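Bench notes, Solby room, December, 14:20

Power strip for the felt table. The old one went to the Dridaseck bench last month and we have been running an extension from the corridor, so this is the replacement. White, multi-standard sockets, white lead going off towards the back of the table. Stock number 783 on the sheet.
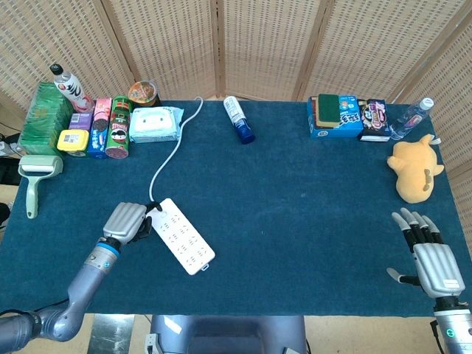
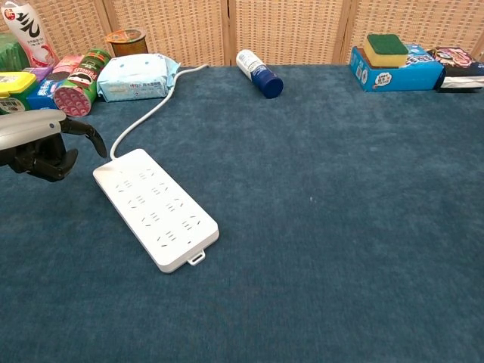
Strip on the diagonal, groceries along the back by the screen.

Tsung-han Chien asked whether the strip could go behind the packets, up against the rattan, and be left there for good. His worry is the lead -- he caught a sleeve on the last one and pulled 6 items over with it. He would also like it fixed down, as a strip that slides on felt is no use when you are plugging in one-handed.

I tried hook tape on the underside of the spare from the Bisden box. It grips the felt well enough but lifts the pile when you peel it, so not on this table. A clamp on the back edge might do. To try next.

Lead length: 22 cm of slack wanted between strip and back edge, otherwise the plug end gets tugged when the screen is moved. Write that on the sheet.

Still to do: label the lead at both ends, move the drinks away from the sockets, ask İlker Oral for the key to cupboard 13 -- the clamps should be in there.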